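Thread about grippers, because some people asked me after the last one. I compare two hand-held models this week, Plukari and Kenesska. Both are the kind you hold in your hand and squeeze, no arm behind.

2/ The Plukari is lighter. The trigger is soft and after 60 grasps my fingers are still fine. But it closes a bit late, so with thin objects I must wait before I lift.

3/ The Kenesska opens to 90 mm, which I like very much. The spring is hard. My colleague Fraser Moffat has bigger hands than me and he prefers it.

4/ For the tracking I use the same camera for both and the same controller box from Purves. I changed only the grippers, so I think the comparison is fair.

5/ Soft objects are the difficult part. A sponge forgives you everything. A paper cup does not, if you press too much it is an oval and it will not go back in the stack.

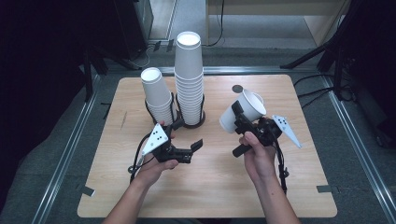 6/ My rule for cups is now to take them by the side, with low force, and to keep the other gripper open until it is needed. I learned it at the table with the two wire holders. The right hand has a cup lying sideways between the fingers, the left one waits empty. The marker plates must point outward, otherwise they hit each other when the hands come close.

7/ Next I will try the softer finger pads from Pasdale. If you have used them with paper or thin plastic, please write me which thickness you took.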